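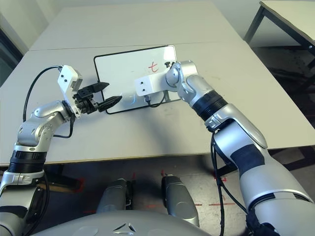 Course Reader, Vol. 2, p. 118

EDU 3084: Materials for Early Writing
Jamila Akanda
Notes for Unit 6: The small whiteboard

Read before class. Bring a marker you have used for at least a month, and any small board you can borrow.

1. What we are looking at

The lowercase "t" on the opening page is in red marker: a short crossbar and a stem that finishes in a curved tail. It sits near the upper right of a small board with rounded corners and a thin black border, lying flat on a white table and turned at an angle. Keep it in mind, since most of the questions in this unit can be asked of that one letter.

The catalogs will tell you that a small whiteboard gets children writing. It may. It also gets them drawing, erasing, swapping lids and rubbing ink off with their sleeves. I have used these boards for a long time and I like them well enough. What I don't like is how little anyone asks of them before placing the order.

2. Claims made for the small board

Claim A. Children take more risks on a surface that wipes clean.

Every methods textbook repeats this one. The usual support is a teacher's impression, and usually the impression of the teacher who chose the boards. I would believe it sooner if somebody compared the boards with scrap paper and a soft pencil, which also cost the child nothing when a letter goes wrong. The Cassim reading (in your packet) sets out to do this and then gives the board group extra time. Find the paragraph where that is admitted. It is a short paragraph.

Claim B. A smooth surface is easier for beginners.

Easier to move across, yes. Easier to control is a separate matter. A marker tip slides on a glossy board, and a beginner who is still learning when to stop gets very little help from the surface. Look at the end of any curved stroke. On paper there is some drag to slow the hand before the turn. On a board the hand has to do the slowing. Some children manage this right away and some produce a "t" with a tail that runs off toward the next county.

Claim C. The board lasts for years.

The Trunness sales sheet promises 4000 wipes. It does not say what they wiped with, how hard, or what had been written, and it does not say how long the ink had been sitting there. A mark wiped off right away and a mark left over a long break are two different cleaning jobs. Ask what "lasts" means as well. A board can be in one piece and still be gray all over.

Claim D. The teacher can see everyone's work at once.

Only if everyone holds the board up, at the same moment, the right way up, and out of the glare.

3. Glare

I am giving this its own section because it is left out of the product literature altogether. A glossy board reflects the ceiling. In the opening picture there is a pale patch of reflected light over the upper right part of the board, the same general area where the letter has been written. With one red letter you can live with that. With a line of thin green ones, I doubt it.

The Kavano boards are sold as low-glare. We will put one beside an ordinary board under the lights in Room 2903 and you can judge for yourselves. My own view is that they trade shine for a surface that is harder to get clean, but I have only had the pair to try and I would not put that in a report.

Things to try before spending money: tilt the board, move the table, turn off a row of lights. Please write down which of these you tried. Last June I read a stack of classroom reports that blamed the markers for faint writing, and hardly one mentioned where the lights were.

4. Flat, tilted, or turned

Most of what is written about paper position gets passed along to boards without any checking. Paper is usually slanted a little to suit the writing arm, and the free hand holds it still. A rigid board on a hard table can slide under pressure, and the free hand now has to hold it without smearing anything. Left-handed writers have the worst of it. The Itia teaching guide tells you to have children "find their comfortable angle" and leaves it there. Comfortable for whom, and for how long? A child who has turned the board nearly sideways may be comfortable and may also be pulling the crossbar of the "t" as though it were a downstroke. You will not know from the finished letter. You have to watch it being made.

Which brings me to a general warning. A finished letter is weak evidence. From the red "t" we can say something about shape and placement. We cannot say which stroke came first. When you collect samples for your assignment, note the stroke order while the child is writing, or leave that column blank. Do not fill it in afterward from memory.

5. Terms

Crossbar: the horizontal stroke of a "t" or "f."
Tail: the curved finish at the foot of the stem. Some handwriting programs require it, some forbid it, and both kinds say theirs is the natural form.
Ghosting: faint marks still showing after wiping.

6. For class

Write a lowercase "t" on a board lying flat, then with the board turned, then on paper. Trade with a partner and see whether they can sort them.

Pick one claim from Section 2 and describe a test that could show it to be false. "Ask the teachers if they liked it" will be handed back.

Cassim, pages as marked. Skip the foreword.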